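Normas de uso para celda de picking con bin, ¿qué dejo por escrito?

Preguntado por Sanaa Mansour – 21 de abril de 2019
Visto 1,099 veces

Buenas. Me toca redactar las normas de la celda de picking del taller de Manddale. Brazo, pinza de dos dedos, bin con bloques. Ahora cada uno lo hace a su manera y en junio entra gente nueva. ¿Qué es lo mínimo? ¿Hace falta evaluación de riesgos si el brazo va lento? Gracias

Respuesta de Kaja Koppel

Sí hace falta, lento o no. ISO 10218 para el robot y la integración, ISO/TS 15066 si hay personas cerca. Se evalúa la aplicación entera – pinza, pieza, bin, mesa – y no el brazo suelto. Una pinza con aristas te cambia todo.

Para la hoja yo pondría:
Paro de emergencia al alcance, probado al empezar el turno.
Manos fuera del bin con el brazo habilitado. Recolocar piezas, solo en paro.
Bin sujeto a algo firme, revisar pinzas de apriete antes de arrancar.
Cables con holgura en todo el recorrido, que no rocen con la muñeca.
Velocidad reducida al probar trayectoria nueva. En Bouazza usamos 100 mm/s y sin prisas.

Respuesta de Brahim Ashour

lo de arriba ok. Añade un registro de cambios, quien toca el programa firma. Nosotros 7 normas en una hoja plastificada y listo, mas no las lee nadie

Respuesta de Ilham Abou Zeid

De acuerdo con Kaja. Ojo tambien con las paredes inclinadas del bin: definid un límite de aproximación en el programa, que la pinza no baje pegada a la pared. 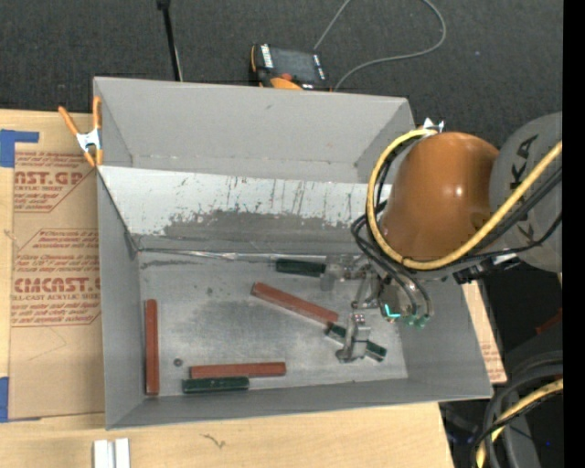
¿Cada cuánto hay que repasar la evaluación de riesgos?
Cada vez que cambie la pinza, la pieza, la distribución o el programa de forma relevante, y aparte en la fecha fija que marque vuestro procedimiento interno.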